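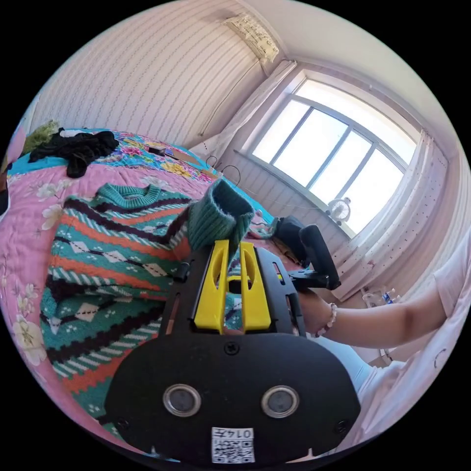
Furno is a training and demonstration center for household robotics. We teach robots to handle the things people live with every day, and we open our doors so that the public can see how that teaching is done. Much of our work concerns clothing and bedding, which change shape each time they are touched. An operator may take a knitted sweater by the cuff between two yellow fingers, with a patterned quilt underneath and other garments lying farther back on the bed. Work of this kind is carried out by hand, in furnished bedrooms, and it forms the first part of every visit to our center.

Our Center

Furno was established by two partners, Herner and Nijs. Herner supplies the hand tools and maintains them on site. Nijs is responsible for instruction and for the preparation of the rooms. The center occupies one floor of the Cirura building and is arranged as a set of ordinary home interiors, with a workshop and a lecture room at the end of the hall.

Open Days

We hold 2 open days each year, one in February and one in December. The most recent was held on 12/3/25 and received 302 visitors. Guests are received in groups and taken through the bedrooms first, where our operators demonstrate picking up, turning and folding garments. Each group then moves to the workshop to see a robot arm attempt the same tasks. The robot is slower than the operator and does not always finish a fold. We show these attempts in full and leave time for questions after each one.

Visitors who wish to try a hand-held gripper may do so under supervision. Sleeves and collars are used for this part of the visit. Children are welcome when accompanied by an adult.

School and Group Visits

Schools, colleges and community groups may request a separate visit outside the open days. A group visit lasts 55 minutes and includes a short talk, a demonstration and a practice session. Teachers receive a printed guide in advance. Our garment collection holds 482 items, and groups may ask for particular fabrics to be included in their demonstration.

Requests should be made in writing to the Furno visits office, stating the size of the group and any access needs. Places for the February open day are assigned in the order in which requests are received.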